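Home | Lists | Archive | Search | Help

Last updated: December

List: weltum-collect
Subject: Re: desk sessions, what to keep and what to redo
From: Kourosh Rezaei

Manouchehr Sadeghi wrote:

> I went through the first batch from the desk sessions last night. There
> are 3074 episodes in the folder, and the count in the sheet is the same,
> so nothing got lost in the upload. Three things before we do more.
>
> First, a lot of the episodes start with the fingers already right up
> against the object. The model never gets to learn the approach from
> those. Can we fix a starting distance?
>
> Second, the framed prints. Do we want them in at all? They are flat,
> they tip over, and the jaws have to come in on a thin edge. I would
> sooner drop them and do more cups and boxes.
>
> Third, what is the rule when there is another person at the desk? The
> notes from Quaye say one thing and the Vernaver sheet says another.

Manouchehr,

Thanks for going through all of it. I'll take your points in a different order because the second one is the one I disagree with.

Keep the framed prints. The policy we trained in the fall does well on anything with a round body and badly on anything thin, and we already have far more cups than we need. If we drop the hard objects now we will be collecting them again in the spring. What I would change is how they are put down. Most of the bad episodes have the print square to the operator, every time, in the same spot. I want the angle to vary, and I want ordinary desk things left where they are. A black frame with a white mat is a good one to use, as the edge shows up well against the white desk. The leaf print at the window end is the sort of setup I mean: the print stands tilted just past the fingers, there is a plant in a white pot farther back, and a second person has a hand reaching in near the print.

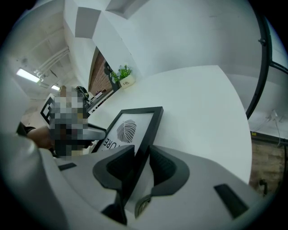

1. Starting distance

Agreed, we need one. Start with the jaws open and the whole object in view, about a forearm's length away. Hold still for a moment, then go in. If the fingers are touching or nearly touching when the recording begins, throw it out and do it again. Don't trim the end of one episode to make the start of another -- Waltent did that on their set and we spent a week finding the joins.

You will sometimes have part of the object behind a finger. That's fine as long as it happens on the way in. It will happen at run time too, and the model has to cope with it.

2. Other people at the desk

Use the Vernaver sheet. The Quaye notes are older and I should have taken them off the drive. The short version:

- A second person may be in view if they have signed the form.
- They get pixelated before anything goes in the shared folder. Hands and forearms can stay.
- If they move the object while you are closing on it, keep the episode and tag it "shared". Do not tag it as a failure.
- If somebody who hasn't signed walks through, stop and delete.

I would like more of the shared ones. Right now there are only 32 with that tag, and that is too few to hold any back for testing.

3. Lighting

You didn't ask about this but it came up in the same batch. At the window end of the desk the view outside washes out to nearly white while the ceiling lights are on. I don't want anyone pulling blinds or moving lamps to fix it. Do half the session facing the window side and half facing away, and write down which is which in the notes column. The exposure stays on auto.

4. How many

The target for the next round is 1000 good episodes, counted after the throwaways. Split them across two operators so we don't end up with one person's wrist habits in everything. I know the grip gets heavy after a while, so take the breaks. The episodes from the last stretch of a long session are the ones I end up rejecting, with the jaws closing early and the object getting pushed along the desk.

On failures: keep real ones. If the print slips or falls over and you were trying to do it right, tag it and leave it in. If you bumped the desk or someone called your name, delete it.

I haven't decided what to do with the close starts in the batch you reviewed. Training the grasp part on its own might be a use for them. Please don't delete them yet -- move them to a folder called close_start and put the number in the sheet so I can see how big the hole is.

If anyone else on the list has an opinion on the framed prints, send it before the next session is set up. The form for second persons is in the same folder as the Vernaver sheet.

Kourosh

Previous message | Next message | Thread | Author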